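Floor pattern: border strips or plain?

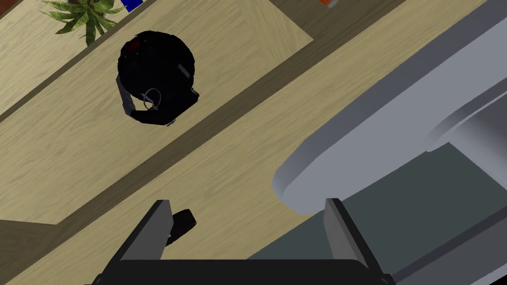
Ermira Ionescu
Thread starter, member since August

Trying to pick a layout for the hall. Like the light boards on the diagonal with darker strips running through. Gatti quoted 281 for the plain job, strips are 78 more. Worth it??

skillov_dad
Plain. Strips date fast – we had them in our last place and I was sick of them in a year.

taretti50
Disagree. In a long hall plain boards look like a bowling alley. I'd do one wide strip and one narrow, same as yours. Seal it twice tho.

Ermira Ionescu
Hall is pretty short. Does that change anything?

skillov_dad
Yes, it means save your 78.

iltine_k
Who's cutting it? Diagonal eats boards. I ran out with one corner left and teh store had a diffrent batch. Color was way off. Order an extra box.

taretti50
^ this. And ask Gatti if 281 covers pulling up the old floor. Mine didn't, got billed 189 on top.

Ermira Ionescu
Ugh. Didn't ask. Calling them at 9 – will post what they say.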